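## Part 2: Setting out the block table

I've packed and unpacked this kit more times than I'd like to admit, so these steps are the order I use at home and at our Saturday sessions. If you've got the older Livgate lids, skip step 3 (they don't fit these bins and you'll only crack one).

1. Wipe the tabletop with a barely damp cloth and let it dry. Pale wood shows every smudge, especially along the edges.
2. Put your clear bins on the table before you open any blocks. I like one in the middle where everybody can reach it.
3. Stack the lids somewhere off the table. Mine go on a shelf with the spare labels.
4. Tip the mixed pieces in gently, cylinders and blocks together. Don't bother sorting them by colour yet!

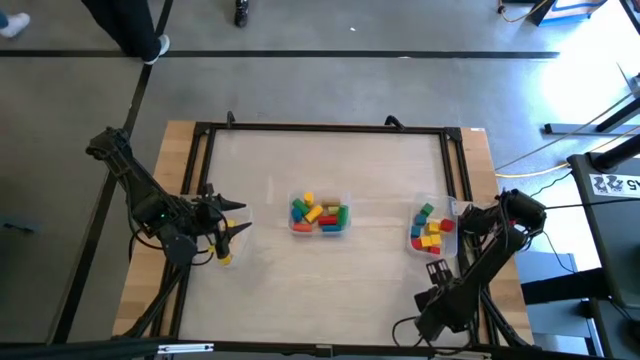 *Mixed colours in the centre bin, ready to sort.*

**Note:** Savita Solanki likes to start with cylinders only, and that's a lovely way to do it with littlies. Just keep the other shapes in their bag until morning tea.

### Sorting out the cubes

5. Choose one bin for the cubes and set it toward the far side, so sleeves don't drag through it.
6. Move the cubes across one at a time. It feels slow, but a big handful always ends up on the floor.
7. Leave the colours jumbled for now. Pinks and reds look much the same to me under our hall lights, so I save that job for daylight.
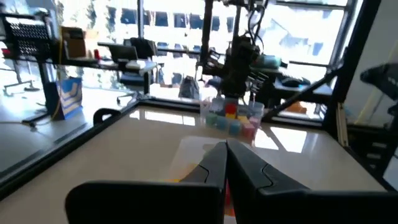

*Cubes gathered in a clear container near the far edge.*

**Caution:** a shiny tabletop throws a lot of glare near a window. Pull the blind halfway if you're sorting the light blues, or you'll be squinting all arvo.

### Laying out a scatter game

8. Line up three bins in a row across the back half of the table.
9. Put some of the cubes in the right-hand bin and spread the rest over the front of the table in little groups.
10. Call a colour and start filling.

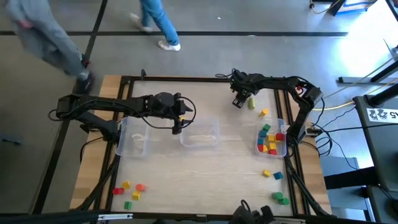 My favourite layout is the lopsided one, and I'll defend it to anyone (Brian Muriithi prefers neat rows, bless him). You want a few easy pickings and a few that take a stretch. A mixed group in the lower left corner, a yellow and a blue side by side over on the right, and a pair of greens down near the front edge makes a good starting spread. Leave the left and middle bins empty so there's plenty of room to sort into, and swap the groups about for the next round.

**Packing up:** cubes first, cylinders on top, then the lids. Check under the table before you fold the legs on a Zandotel trestle. Spare bags are in the Pandey tub, and if a block has a rough edge, pop it aside for a light sand before it goes back in.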